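Tableware notebook, shared copy
July, entry begun 9.40 am
Written up by Mélanie Zacharias

Carrying on with the coloured plastic. The Prilby bowls came out of the cupboard first, then the cups. The Tanodura ones are still in their carton and can stay there until I've heard about the colours. The aim for the day was to settle what goes in the standard set for the table, what it's called, and how it's put away afterwards.

Washed everything in the sink with ordinary washing-up liquid and dried it with the blue roll. The tea towels leave fluff and it shows on the dark green. Brushed the cloth as well. It's the heavier of the two Van Dijk cloths and it doesn't slide on the board, though the corners won't lie as I'd like. I tried ironing the spare at lunch yesterday and it made no difference.

Sizes next. The red-orange bowl is the biggest and everything else gets judged against it. The label on the shelf says 380 for that one and 112 for the cups. Those are the supplier's millilitres, to the brim I suppose, and I haven't checked them. Will do it with the kitchen jug when the jug comes back.

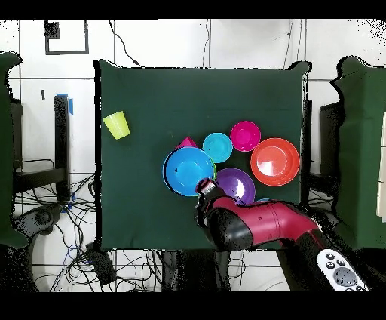 Names are the real trouble. In the old sheet the same bowl turns up as turquoise, cyan and "sea", depending on who had the pen. Same with magenta and pink. I've started a fresh list and will stick to it:

red-orange, large bowl
magenta, bowl
magenta, small cup
turquoise, bowl
blue, bowl
purple, wide and shallow
lime, bowl
yellow-green, cup

The light blue pieces I've left off for now. They need a word of their own that doesn't get muddled with turquoise, and "sky" was already taken in the old sheet for something we no longer have. Suggestions on the back page please.

The purple one went down as a bowl on the old sheet and as a plate on the one before it. From above I'd say bowl, and once other things are leaning on it I'd say plate. I've written "wide and shallow" and left the noun out.

Lime and yellow-green are too close. Side by side they're easy enough, since one's a bowl and one's a cup, but on a list in a hurry they get swapped. I'd happily replace the cup. Primetti used to sell a plain white in the same shape and I've written to ask if they still do, order ref 3043 on the last invoice.

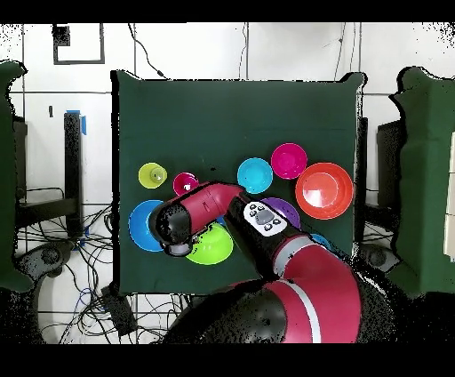 Mélanie, leave the yellow-green cup where it is, wrote Anselm in the margin after lunch. We've got months of sheets with it in and a white one would mean starting a new column. If people swap the names then change the name. Call it "the yellow cup" and be done with it. Also the large bowl should be washed by hand only, the last one went cloudy in the dishwasher.

Fair point on the sheets. Cup stays. I'm less keen on "yellow", as it isn't, but I've pencilled it in beside the other name. Have stuck a note on the dishwasher about the large bowl.

2.15 pm. Putting away. Two ways tried.

First, everything nested by size in one stack, biggest at the bottom. Takes up hardly any shelf. The trouble is that the blue and the lime grip each other if they go in damp, and I had to run the hot tap over the outside to get them apart. The small magenta cup also vanishes inside the magenta bowl, same colour, and I spent a good while looking for it on the floor.

Second, bowls in one stack and cups in another, with a sheet of kitchen paper between any two that are close in size. Better. A bit more shelf, but I can see at a glance if a cup is missing. Going with this one.

The glare on the shiny insides is worse in the afternoon. Blind down helps a little. The large bowl gets a pale patch in it whatever I do, and the magenta is nearly as bad. I wondered about rubbing them over with the green side of a scourer to dull them, tried it on the underside of a spare, and it only looks dirty. Not doing that to the good ones.

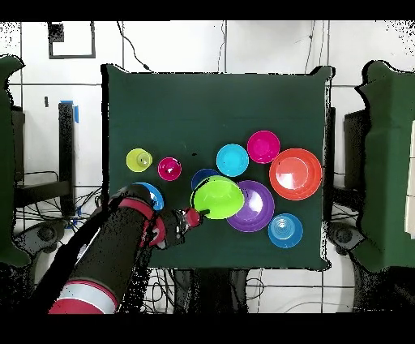

The supply cupboard wants a proper shelf for all this. The one we have is 70 cm wide, fine for the two stacks, but the spare cloth then has to be folded in four and the creases come through to the table next morning. Rolling it round a cardboard tube would do. There's a tube behind the door, I think from the wall chart.

Still to do:
- kitchen jug, check the 380 and the 112
- word for the light blue pieces
- tube for the spare cloth
- bring the old sheet into line with the new names, at least the last few pages
- answer from Primetti, though now only for spares

Left the set dried and stacked, cloth brushed again, carton of Tanodura unopened on the bottom shelf. Stopped at 4.30 pm.

Recent entries
Shelf labels, second attempt
Van Dijk cloth: heavy or light?
What's in the Tanodura carton
Washing-up liquid and cloudy plastic
Old colour sheet (superseded)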